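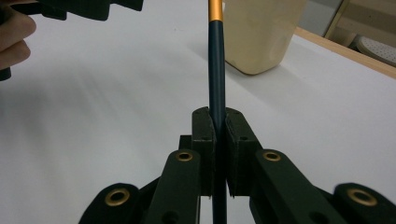 Une tige bleu-vert baguée de doré, tenue entre les deux doigts de la pince à main, à l'établi.

Qui sommes-nous ?

Belleo est un atelier de conditionnement et d'assemblage pour les métiers de l'écriture et des beaux-arts. Nous recevons des pinceaux, des stylos, des porte-plumes, parfois des outils dont nous devons demander le nom au client, et nous les trions, les contrôlons et les rangeons dans les coffrets qui partiront en boutique. C'est un travail de petites mains, au sens noble du terme, et nous y tenons beaucoup. Notre catalogue compte aujourd'hui 2 949 références, dont 412 coffrets composés à la demande – il y a de quoi s'y perdre, et nous nous y perdons encore de temps en temps !

Pourquoi des robots chez nous

Pendant longtemps, la question ne s'est pas posée. Puis les commandes de rentrée ont grossi, et chaque mois de septembre ramenait les mêmes poignets douloureux et les mêmes soirées qui s'étirent. Nous sommes 53 à l'atelier, certains depuis l'ouverture, et nous voulions que chacun puisse continuer à faire ce métier sans y laisser sa santé. Nous avons donc lancé le projet Flonon avec les mécaniciens de la société Mota, qui ont eu la patience de passer de longues journées à nos côtés, à regarder, à demander pourquoi on prend un manche par le milieu et pas par le bout, et à goûter le café de la salle de pause (ils sont revenus quand même).

Comment cela se passe au quotidien

Les gestes que nous confions aux machines, ce sont d'abord les nôtres. Avec les pinces à main, les personnes de l'établi saisissent un objet, le tournent, le déposent dans son pot ou son alvéole, et ces mouvements servent ensuite à régler le poste automatique Inano. Le savoir-faire vient donc de celles et ceux qui le pratiquent, et les séances sont comptées comme du temps de travail à part entière, avec des pauses, car tenir une pince demande de l'attention et fatigue l'avant-bras d'une autre façon. Nous avons déjà préparé ainsi 273 références. Les autres attendent leur tour, et quelques-unes resteront sans doute toujours faites à la main, les plumes très fines en particulier.

Ce que cela change pour l'équipe

Les tournées de tri les plus répétitives passent peu à peu au poste Inano. À la place, on fait davantage de contrôle, de composition de coffrets et de réglage, et plusieurs collègues qui n'avaient jamais touché à une machine savent maintenant remplacer un doigt de pince usé ou reprendre une séquence mal partie. Tout le monde n'y a pas pris goût, et c'est très bien ainsi : l'établi classique existe toujours, et l'on y revient quand on veut. Nous nous sommes engagés à ne supprimer aucun emploi dans le cadre de Flonon, et cet engagement est affiché à l'entrée de l'atelier.

Nous rendre visite

L'atelier ouvre ses portes aux clients, aux écoles et aux curieux, le matin de préférence, à partir de 9 h 30. Écrivez-nous par le formulaire de contact en précisant le nombre de visiteurs – nous vous ferons essayer la pince, et le café est offert.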